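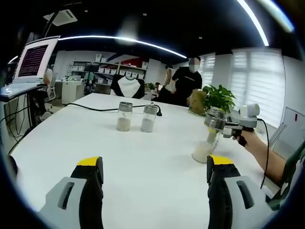 Small glass jars with metal lids, Jiresthorpe office

About Wakix

Wakix is a storage and packaging advisory firm for dry granular foods. We work with mills, packers, bulk food retailers and commercial kitchens on the condition of grains, seeds, sugar, salt and similar goods between delivery and use. The work covers moisture uptake, caking, flow, container selection and labelling. The firm operates from a single office in Jiresthorpe and takes on clients by direct enquiry.

What we work on

Most dry goods are sold on the assumption that they will stay as packed until the printed date. In a sealed bag in a cool warehouse, that assumption is usually sound. Once the bag is opened and its contents are moved to a bin, tub or jar, the original date describes conditions that no longer apply. The bulk of our work concerns this second stage of storage.

The main variable is water. Granular foods exchange moisture with the surrounding air until the two reach equilibrium. Table salt stays free-flowing below a relative humidity of around 75 per cent and begins to dissolve at its surface above that level. When the air dries out again, the dissolved salt recrystallises at the contact points between grains and forms bridges. A few cycles of this will set a container hard. White sugar tolerates a higher humidity but behaves in much the same way once past its limit. Milled rice takes up moisture gradually and does not form crystal bridges, although its cooking behaviour changes and it becomes more attractive to insects. Brown rice carries the added problem of oil in the bran layer, which oxidises faster in warm storage.

These mechanisms are well understood. The practical difficulty is that a store room is seldom held at one temperature, and containers are opened at irregular intervals by several people. Our reports are written for those conditions.

Services

Storage reviews. We attend the site, log temperature and humidity at shelf height and at floor level, and record how goods are decanted, rotated and returned to stock. Logging normally runs for at least one full week of trading so that delivery days and cleaning days are both captured. The client receives a written report with recommendations ranked by cost.

Container assessment. Lids account for more moisture gain than container walls. Glass and metal are effectively impermeable, and most food-grade plastics are adequate over the short periods involved in kitchen use. A screw lid without a liner is not. We measure weight gain in closed containers filled with desiccant and report the result as grams of water admitted per day at a stated temperature and humidity. Perforated shaker lids are assessed separately for discharge rate, and we recommend that shaker contents be refilled from a sealed container in small quantities.

Flow and caking tests. We measure angle of repose, bulk density before and after tapping, and the force required to break a conditioned plug. Results are useful to packers choosing between anti-caking treatments, or deciding whether a treatment is needed at all.

Label audits. A decanted product needs its name, the allergen statement, the batch code of the original pack, the date of decanting and a use-by or best-before date as applicable. We check these against stock records and against the rules that apply at the site. White granular goods are the most common source of misidentification, and a label on the lid alone is marked as a fault in our audits because lids are swapped during washing.
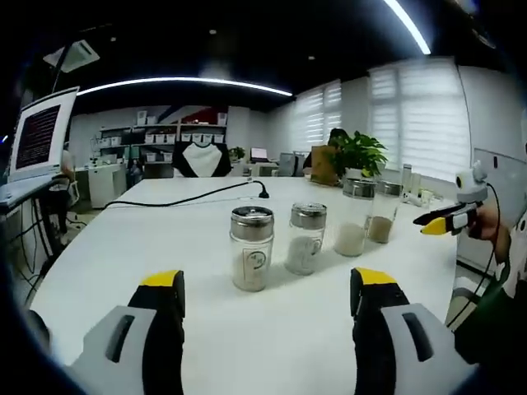

Where a site uses coloured labels, we also check that the colour is backed up by text. Colour schemes drift as staff change and as the stationery supplier substitutes one shade for another. The product name should be legible at arm's length under the lighting in the room.

How the firm began

Wakix was set up by Kátia Sampaio, who had previously managed incoming goods inspection at Agbenyega, a regional dry goods packer. Complaints there were recorded by product and by batch. Of 2,295 complaints she reviewed in her final year, most of those mentioning lumps or stale odour could not be reproduced from the retained samples held at the packing plant. The retained samples had been stored sealed and the customers' goods had not. Agbenyega commissioned a study of storage after opening, and that study became the first Wakix project.

The early work was carried out for bulk food shops, where customers serve themselves from open-topped or gravity-fed bins. Catering clients followed. Rurport, a contract caterer with kitchens at mine sites and on the coast, is now our longest-running account. Its inland and coastal kitchens hold the same stock list under very different humidity, and the comparison between them has shaped much of our standard advice on decanting intervals.

Method

All conditioning tests are run in duplicate, with a third run where the 2 results differ by more than the limit stated in the test sheet. Balances are checked against reference masses at the start of each working day. Humidity in the conditioning chambers is set with saturated salt solutions, a method that is slow but requires little maintenance and holds its value well at constant temperature. Loggers used on client sites are compared against a reference instrument before they leave the office and again on return. If the second comparison falls outside tolerance, the data are reported with that fact stated on the first page.

We do not carry out microbiological testing or pesticide residue analysis. Clients who need these are directed to an accredited laboratory, and we can write the sampling plan if asked.

Working with us

The minimum sample for a flow test is 2,000 grams, supplied in the original packaging where possible. Smaller quantities can be accepted for moisture determination. Samples should be marked with the product name and batch code, and should not be refrigerated in transit, as condensation on opening will affect the result. Deliveries are received on weekdays before 3 pm. Conditioning tests are started on a Tuesday, so samples arriving after that day will wait until the following week.

Site reviews are quoted individually. For multi-site clients with up to 40 storage areas, we generally recommend reviewing a small group first and extending the program once the report format has been agreed. The office closes for instrument servicing for part of July, and no new conditioning tests are booked during that period.

Reports are supplied as PDF with the raw logger data attached. The client owns the data. We retain a copy for comparison with later visits and do not pass it to suppliers or manufacturers without written consent, including where the supplier has paid for the work.

Contact Wakix, Jiresthorpe | Sample submission form | Privacy | © Wakix. All rights reserved. | Back to top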